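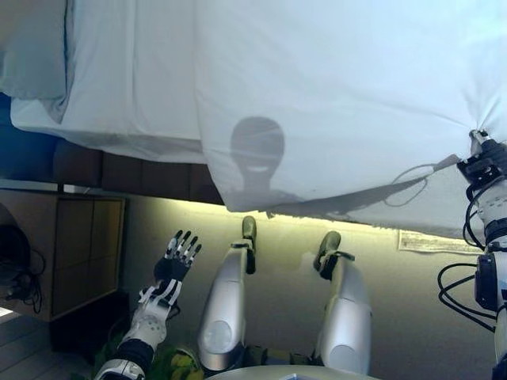

Top sheet or no top sheet? Settle this for us

jalisell_mom
Okay, so my husband and I have been married nine years and we still can't agree on this. I grew up with a flat sheet under the blanket, tucked in tight at the bottom. He thinks it's a leg trap and kicks it out by 2 in the morning. We're getting all new bedding in May and I'd love to know what people here do before I spend money on a set he'll just throw on the floor.

Darius Enache
No top sheet since college and I'm not going back. Duvet with a cover, wash the cover every week, done. Making the bed takes me no time at all – shake it, drop it, go to work.

grilach77
Every week?? Darius, I don't believe you. Getting a king cover back on is a wrestling match and everyone I know who skips the top sheet washes that cover maybe once a month. A flat sheet goes in with the regular load and dries fast.

Darius Enache
Believe what you want, lol. I have two covers and swap them on Sundays. Turn it inside out, grab the far corners through it, flip. I'm slow and it's still quick.
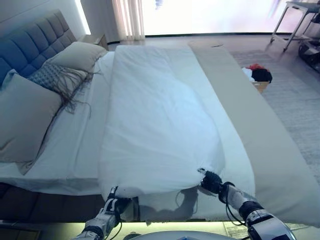

Rasa Sakalauskas
I'm with Darius on the duvet but I think the real problem is sharing one. We went to two twin duvets on a king bed and I finally sleep! My mother thought we were getting divorced. It does look a little odd when it's made, so I throw a quilt over both if company's coming.

jalisell_mom
Two duvets never even crossed my mind. Don't you get a cold gap in the middle?

Rasa Sakalauskas
Sometimes in winter. Overlap them a bit and it's fine.

grilach77
Still say a flat sheet, just leave the bottom untucked so he can get his feet out. And don't go crazy on thread count, I had a 900 set that slept like a plastic bag. My plain percale ones are way cooler.

jalisell_mom
Untucked might work, he's reading over my shoulder and says he'll try it for a week. If it ends up on the floor again I'm pricing twin duvets.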